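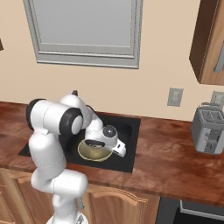
A white robotic arm over the black sink.

The Long Life of a Good Pair of Gloves

15 January 2021

My grandmother kept her gloves in the drawer with the good napkins, each pair laid flat with the fingers all pointing the same way, and if you wanted to borrow some you had to ask, and if you asked you had to listen to how they should be put on. Fingers first, thumb last, then smooth the leather down toward the wrist with the other hand. Never tug at the cuff. I was a teenager and rolled my eyes at all of it, and then I went out and spent the next twenty winters losing one cheap glove after another on buses and park benches and once in the bottom of a movie theater popcorn bucket.

I bought my first really good pair last winter, in Rovalthorpe, a small river town with a steep main street and a bakery I still think about. The gloves came from Sarkska, a workshop up above the old feed store, where gloves have been cut and sewn for 53 years. You climb a flight of stairs that smells of leather and machine oil, ring a brass bell, and wait until somebody has finished the seam they're on. There is one chair for customers and a radiator that knocks.

I had called ahead to ask if I could come and watch for a day, and they were kind enough to say yes, provided I stayed out of the light. So I sat on the customer chair with my notebook on my knees (they gave me a cookie, too) and began to understand how little I knew about something I'd been wearing since I was two.

Take the leather itself. I had always thought the word meant one thing, or at most two, real and fake. At the workshop there were shelves of it, folded over like sweaters, and no two piles felt the same under my hand. Hair sheep is the one most people fall for. It's thin, supple and strong, and it takes a color beautifully. Goat is a bit tougher and has a pebbly grain you can feel with your thumb. Deerskin is thick and pillowy and stretches more than the others, so a deerskin glove has to be cut with that in mind or it will be a size bigger by spring. Peccary is the expensive one, with little groups of three dots all over where the bristles grew, and people who love it will talk to you about it for a good long while if you let them. I let them.

Most of Sarkska's sheepskin comes from the Prantl tannery, farther down the river, and it arrives already dyed and finished. Before anything is cut it gets dampened and pulled by hand over the edge of a table, again and again, first one way and then the other. Leather stretches differently along its length than across it, and a glove needs to give across the knuckles and hold firm down the fingers. The cutter does this by feel. I was allowed to try on a scrap, and what I felt was a scrap. What the cutter felt, apparently, was that this one had another half inch in it and would then stop, and I watched it go another half inch and stop.

Then come the pieces, and there are more of them than you'd think. There's the large piece that wraps around the hand, called the trank, which is a word I have been trying to work into conversation ever since. There's the thumb, cut separately and set in. And there are the fourchettes, the narrow strips that run up the sides of the fingers and give them depth, so that each finger is a little tube instead of a flat envelope. Some gloves have tiny diamond-shaped gussets as well, down at the base of the fingers, called quirks. If you own a pair of gloves you really like, turn one over and spread the fingers and look for them. I went home and looked at every glove in the house and found quirks in exactly one pair, which were my grandmother's.

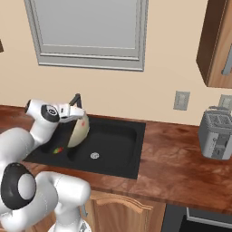

Choosing the color took me longer than anything else that day, and I'm a little embarrassed by how long. I had come in wanting black, as sensible people do. Then one of the sewers opened a flat box of undyed sheepskin and my good sense went right out the window. I can best give you the shade by pointing at the curved dish tipped up on its edge over the black sink there - that same soft cream, and every bit as striking when you set it against something dark. It was a hopeless color for someone who drinks coffee while walking. I held it up to my coat, put it back, had another cookie, held it up again, and in the end I ordered a chestnut brown and have thought fondly of the cream ever since.

The lining is where you decide how warm you want to be, and it deserves more thought than most of us give it. Silk is slippery and light and lovely for driving or for a cool evening, and it will do very little for you in a real February. Wool knit is a fine plain choice. Cashmere is warmer for its weight and feels like a small private luxury every time you put your hand in, though it does wear thin at the fingertips if you're hard on your gloves. You can also have no lining whatever, and the sewers at Sarkska are fond of an unlined glove. They say it shows the work. I'd say it also shows whether you have anywhere to go in the cold.

Fit is the other thing. A ready-made leather glove should feel a touch too snug in the store. The fingertips should come right up to your own, with no little empty hats at the end, and you should be able to make a fist without the seams complaining. To find your size, wrap a tape measure around your hand at the widest part, just below the knuckles and leaving out the thumb, and read it in inches. Measure the hand you write with, which is often a little bigger. Mine turned out to be a full half size larger than the one I'd been buying all my life, and I suppose that accounts for a good many burst seams.

The workshop keeps a ledger, a tall green book with a cloth spine, and every pair made gets a line in it. In 2019 there were 3477 pairs. In 2020 there were 3198, and they were frankly astonished it was that many, with the shop closed to visitors for weeks at a stretch and the bell upstairs not ringing from one day to the next. What kept things going was the mail. In June, of all months, with the windows open and a fan running, they started selling through Trustia, the online marketplace, and orders began to come in from places where none of them had ever sent a glove before.

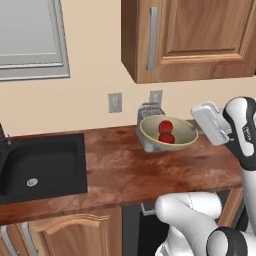 Selling by mail brought its own troubles. People measure their hands with shoelaces, with rulers, with the edge of a cereal box. They trace around their fingers in ballpoint and hold the pen at such a slant that the tracing would fit a bear. The workshop now sends out a paper tape with every inquiry, free, along with a small card that shows where to put it, and returns have dropped to a trickle. They still get the occasional bear.

I asked what people ought to do to make a pair last, and everyone in the room stopped sewing to answer at once. Here is what I managed to get down.

If they get wet, leave them alone. Shake off what you can, pull the fingers gently into shape, and lay the gloves flat on a towel somewhere with air around them. Stay away from the radiator, the hair dryer and the dashboard of the car. Put them on for a minute or two when they're nearly dry, so they remember your hands, and then take them off again and let them finish.

Go easy on creams. A dab of plain leather conditioner worked in with a cotton cloth once or twice a winter is plenty for smooth leather. Try it on the inside of the cuff first, as it may darken the color. Suede wants no cream at all, just a soft brush.

Take them off by loosening each fingertip a little and then sliding the whole glove away together. I had always peeled mine off inside out, starting at the wrist, and when I did it that afternoon there was a sort of low moan from the sewing machines.

And have small things mended while they're small. A popped stitch between two fingers is a five-minute job for anyone with a glover's needle, and most shoe repair places will take it on if you ask nicely. Leave it until March and the leather around it will have torn, and then you're looking at a patch or a whole new fourchette.

My own pair came in the mail three weeks later, wrapped in brown paper, with the fingers all pointing the same way. They were stiff the first day. By the end of the first week they had begun to crease across the palm where my hand creases, and the right forefinger had picked up a faint shine from my keys. I've worn them every cold day since, and they've been rained on twice and left behind in a restaurant once, for the length of one very brisk walk back. They live in the kitchen drawer now, on top of the napkins. My daughter asked last week if she could borrow them, and I heard myself begin, in a voice I knew quite well, to explain about the thumb.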